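Ieuan Kneath @ieuankneath
2023-11-07

1/ Right, I've been threatening to do this for ages. A thread about learning to bake bread at 47-and-a-bit with a small kitchen, a bad oven and no patience whatsoever. Mute me now if you don't like dough.

2/ It started in March when the bakery on our road in Lindville shut. They did a seeded loaf I'd eaten nearly every day for years and I took it badly. My wife said "you could just make one" in that voice. So I bought a bag of strong white and a packet of yeast on the way home and made a brick.

3/ The brick was my own fault. I'd chucked the yeast into water straight from the kettle, then wondered why the dough sat there sulking all afternoon. If the water's too hot for your finger it's too hot for the yeast. My nan would have told me that for nothing!

4/ Loaf two was better. Loaf three went in the bin, tin and all, because I hadn't greased it and couldn't get the thing out with a knife, a spoon or swearing.

5/ Things picked up when my brother-in-law Samuel gave me his old scales. I'd been doing it by cups and guesswork. Now it's 700g of flour, 472g of water, a bit of salt, a bit of yeast, every time. Yes, 472. It was a misread of my own handwriting (I'd meant 470 and the 0 had a tail on it) but that was the first loaf that came out right so I daren't change it.

6/ Kneading. Everyone online has a method and they all hate each other. I do ten minutes by hand with the radio on and then stop because my wrists hurt. If it stretches without tearing, lovely. If it doesn't, I give it a rest, have a cup of tea and go again. 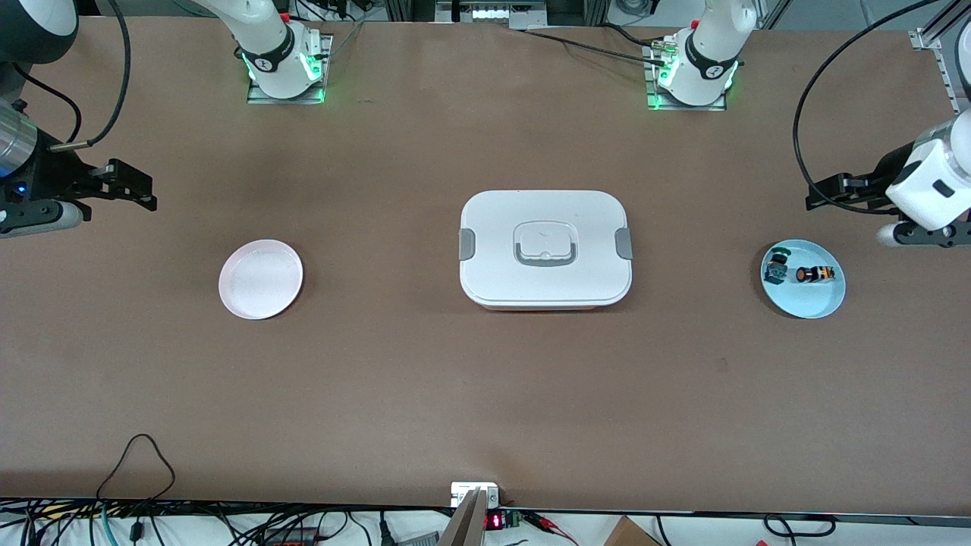

7/ The long wait. I used to put the bowl in the airing cupboard and check it every five minutes like a new dad. These days I make the dough after tea, stick it in the fridge with a plate on top and forget about it till morning. It tastes better too - more like the bakery one, a bit sour at the back.

8/ Fridge warning though. Leave plenty of room above the bowl. I came down one Sunday and it had lifted the plate and got into the butter.

9/ My oven is a Gevoro that came with the house and it runs cold on the left. I didn't know this for months, I just thought I was shaping them wonky. A cheap oven thermometer sorted that out. Now I turn the loaf halfway through and it comes out brown on both sides like a proper one.

10/ Someone will ask about Dutch ovens so - yes, I caved. It's a Prultar, the 6 litre one, and it weighs as much as a toddler. Best crust I've ever had out of that kitchen. I've also burnt my forearm on the lid twice, so get long gloves before you get the pot.

11/ Seeds! I toast mine in a dry pan first, just till they start popping. Sunflower, pumpkin, a few poppy. Then I soak them for an hour or they pinch all the water out of the dough and you're back to brick territory.

12/ The hardest bit by miles is leaving it alone once it's out. 60 minutes on a rack before you cut it. I know. I've managed it maybe four times. The middle goes gummy if you slice it hot, but hot bread and butter at the worktop, standing up, in your socks? I'd take gummy.

13/ Is it as good as the old seeded loaf? Not yet. The crust is there but theirs had something malty going on that I can't get near. I've tried black treacle (too much), honey (too sweet) and a splash of stout, which was closest. Malt extract is next, there's a jar on order.

14/ If anyone reading used to work there and knows what went in it, my DMs are open and I will pay you in bread.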